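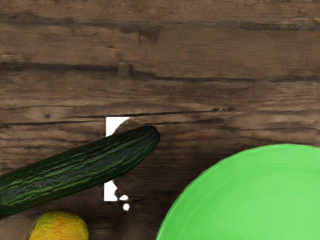

**Can I spread the cost of my course fees without paying interest?**

Adult learners enrolled at any Zendutley College site may do so through the Grilby Fee Plan. Fees are divided into equal monthly payments and no interest is added at any stage.

# Grilby Fee Plan

The Grilby Fee Plan is a payment arrangement offered by Zendutley College to learners who meet the cost of their own tuition. It is open to those studying at the Odville and Landeg sites, whether by day or in the evening. The plan covers tuition and examination fees only. Books, uniforms, tools and travel must be paid for separately.

## Main features

- Available on tuition fees of £1000 or more
- Repayment over a period of up to 24 months
- No interest and no arrangement fee
- A deposit of £75, taken on enrolment and deducted from the total owed
- Early settlement allowed at any time, without charge

## Who may apply

Applicants must be aged 19 or over on the first day of the course and must hold a written offer of a place. They must also have a bank account in their own name that accepts Direct Debits.

The plan is not available to learners whose fees are paid in full by an employer. Where an employer pays part of the fees, the plan may be used for the remainder, provided that the remainder is itself £1000 or more. Learners who hold a government loan for the same course should speak to the Fees Office before applying, as the loan will normally be applied to the account first.

A learner with an unpaid balance from an earlier year will be asked to clear it before a new plan can be agreed.

## How to apply

Application forms may be collected from the Fees Office at either site or requested by post. The completed form should be returned with a copy of the offer letter and proof of address. Originals should not be sent.

A decision is given in writing within seven working days of receipt. In September and October, when demand is high, applicants are advised to return the form as early as possible. A place on the course is held while the application is being considered.

## Payments

Payments are collected by Direct Debit on the first working day of each month, beginning in the month after the course starts. The learner chooses the length of the plan on the application form - it may be shortened later, but it cannot be extended beyond 24 months.

If a payment is missed, the College will write to the learner and attempt to collect it again. Where a second attempt fails, the learner will be invited to meet the Fees Office to agree a revised timetable. Certificates may be withheld while a balance is overdue. Access to lessons is not withdrawn without written notice.

## Leaving or changing course

Learners who withdraw within the first 14 days of the course will have all payments returned, including the deposit. After that date, fees are charged for each term begun, and any sum paid beyond this amount is refunded to the account from which it came.

Where a learner moves to another course at the College, the plan is transferred and the monthly payment is adjusted. A transfer between Odville and Landeg has no effect on the plan unless the fee is different.

## Further information

The full terms are set out in the Grilby Fee Plan agreement, which every learner receives before signing. Copies in large print are available on request. The Fees Office is open from 9am to 4.30pm during term, and the Odville counter remains open until 7pm on evenings when enrolment is taking place.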